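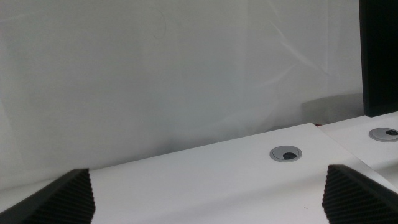 *Ticket 81: desk by the wall, cable grommet*

**Reported by:** Lindsay Brunton
**Assigned to:** Trygve Berge
**Status:** open, spiritually closed

Lindsay says the grommet lid won't turn, so the opening faces the wrong way for her charger. Priority set to "urgent" by Lindsay, then "low" by me.

**Apr 8, 2025** — Tried turning it by hand. Tried again with a rubber glove. The glove is now a separate ticket. 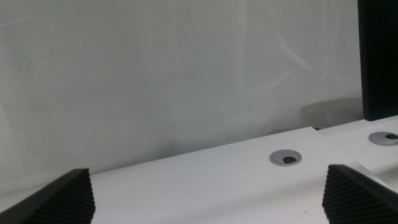
Spare lids from Mistuvel come in packs of 30, and we need one. Have asked Lindsay whether the charger could go in from the other side. Awaiting reply — T.B.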